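Rubber duck

The rubber duck is a bath toy shaped like a duck, usually with a flat base, and I've been writing up this page on and off since July, so forgive the bits that wander. Most people picture a yellow one. They come in just about every colour now, and I've got a soft spot for the green ones myself!

The early ones were made of hard, solid rubber and didn't float at all. They were sold as chew toys, for babies and pets as far as I can tell. The hollow floating kind came along in the twentieth century, and these days most "rubber" ducks are really soft vinyl (the name stuck, and I'm not going to be the one to change it). 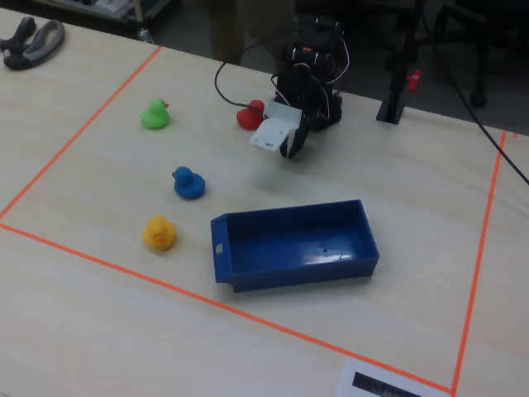
Single-colour rubber ducks, green and blue among them.

Squeaky ducks have a little hole in the base. It lets the air in and out, but it lets bathwater in as well, and that's where the black gunk comes from. I squeeze mine out after every bath and leave them on the windowsill overnight. Ducks with a sealed base stay cleaner but don't squeak, and my two children won't have them in the house.

Duck races are the other big use. Numbered ducks get tipped off a bridge and the first one past the finish wins its sponsor a prize. Our race at Brollunport had 988 ducks last time, and Natalina Ruggiero's got stuck in the reeds for 30 minutes and still wasn't last. Gerardo Palumbo stood downstream with a net, grumbling happily.

Programmers use them too. "Rubber duck debugging" means explaining your code out loud, line by line, to a duck on your desk until you spot the mistake. I've tried it with my knitting patterns and it works a treat.

See also: Bath toy, Duck race, Decoy duck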